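Demix adds a shared keep-out planner for two-arm garment handling

Cillen has released version 5 of Demix, its control and planning software for two-arm robots that handle clothing and other soft goods. The main change is a planner that treats both arms as one system. Earlier versions planned each arm on its own and stopped one of them whenever the two paths came too close.

The release went to existing users on Thursday. It covers the motion planner, the wrist-camera perception module and the tool used to replay recorded runs. The low-level arm controllers are unchanged, and Cillen says no new hardware is needed.

Under the old scheme, the second arm was given a fixed safety volume around the first. The volume was generous, and on a small work surface it often covered the very piece of cloth the second arm was supposed to reach. The result was a queue: one arm worked, the other waited. Reet Lepik, who leads planning at Cillen, said the waiting was tolerable for rigid parts but awkward for clothing, where many folds need to be held at two points before they can be opened out.

The new planner replaces the fixed volume with a keep-out region that is recalculated as the arms move. The region is built from the finger geometry, the current opening of each gripper and the distance each arm could travel before a stop command takes effect. Two grippers may now work over the same surface provided their regions do not overlap. If they do overlap, the planner slows both arms first and halts one only if slowing is not enough.

The second change concerns perception. Demix takes a picture from the wrist camera before each approach and divides the cloth into regions that it considers graspable, such as hems, waistbands and raised folds. Garments of the same colour have been a persistent source of error. With two items in one shade on the same surface, the previous module tended to join them into a single region, and the planner would then choose a grasp point that belonged to neither garment.
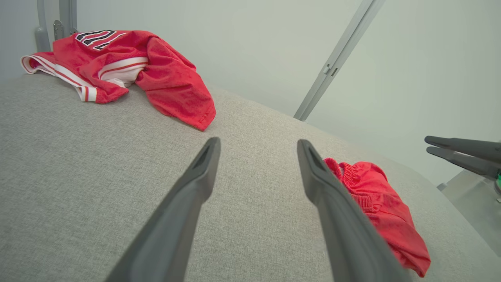

Wrist-camera view over a red jersey and red shorts, with the second gripper at right.

Version 5 gives less weight to colour and more to edges, stitching and changes in surface texture. Gathered elastic and contrasting trim are treated as strong evidence of a garment boundary. Printed numbers and lettering are handled separately, as large prints on sportswear were being read as edges and sometimes split one garment into several. The gripper's own fingers are masked out using the known joint positions before the image is processed.

Cillen tested the new module on 1,095 stored wrist-camera images taken at its workshop in Merimholm. Of these, 645 showed more than one garment of the same colour. Henok Beyene, who maintains the perception code, said that joined regions were still found in the new results, mostly where one garment lay on top of another and no hem was in view. The company has not published error rates and says it will do so once the images have been labelled a second time by people outside the team.

When the module is unsure, it now reports the fact. Each region carries a confidence value, and the planner can be set to refuse any grasp below a chosen threshold. In that case the arm moves to a second viewpoint and takes another picture. The default is 2 extra viewpoints, after which the item is flagged for an operator. Users who value speed over reliability can set the number to zero.

The replay tool has been rewritten to show both arms on a common clock. Previously each arm kept its own log, and small differences in timing made it hard to see which had moved first when a run was stopped. Old logs can be converted, though the converted files do not contain keep-out regions and cannot be used to check the new planner.

Pathirana, a textile sorting firm that ran a preview of the software, reported that setting up took longer than expected. Its systems engineer, Prasanna Siriwardena, said that the finger geometry had to be entered again for each gripper and that an error in one measurement caused needless slowing near the centre of the work surface. Cillen has since added a check that compares the stated finger length with a touch measurement at start-up.

Version 4 will receive fixes until December. A migration guide is supplied with the release, and configuration files from version 4 load without changes, but the shared planner stays off until it is enabled by hand. Support for surfaces that move during handling, such as conveyors, is not included.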